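**Bias tape keeps twisting on curved apron pocket**

Posted by Grigoris Lazaridis, Sunday, March 24, 2019

Hello everyone. I am sewing an apron for my sister from the Busuda pattern, size medium. The body is finished and I am happy with the colour. My problem is the big front pocket, which has a round bottom. When I sew the bias tape on the curve, it twists and makes small diagonal folds. I have unpicked it two times already and the cotton begins to look tired.

The tape is ready-made, from a Plerex packet, 20 mm wide when folded. I use many pins. Should I cut my own tape, or is it my hands that are wrong? I would like to finish before April.

**Zodik**

Your hands are fine. Ready-made tape is often stiff, so give it the shape before you sew. Put it on the ironing board in a curve like your pocket and press it with steam, stretching the outside fold a little. Let it cool there.

Then open the tape and sew the first side in the crease, with the tape relaxed around the curve. Do not pull it. Fold it over and tack by hand before you use the machine again. I know tacking is boring, but it takes me 5 minutes and I have no folds after. With pins the layers still move, especially if you put them far from the edge.

If you prefer to cut your own, the strips must be at 45 degrees to the selvage – if they are even a bit straight they will fight with you.

**marciniak_sews**

just use ric rac lol. or make the pocket square

**Busuda fan 51**

I agree with Zodik about the steam. I also made this apron, and for me 20 mm was too wide on that pocket. I changed to 12 mm and it went around much easier. Try first on a scrap, maybe an old tablecloth if you have one.

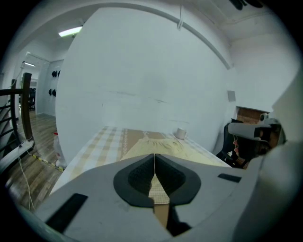 *Plaid tablecloth, beige and white*

One more thing, the pattern says to bind the top of the pocket last. I did it first and the corners were neater.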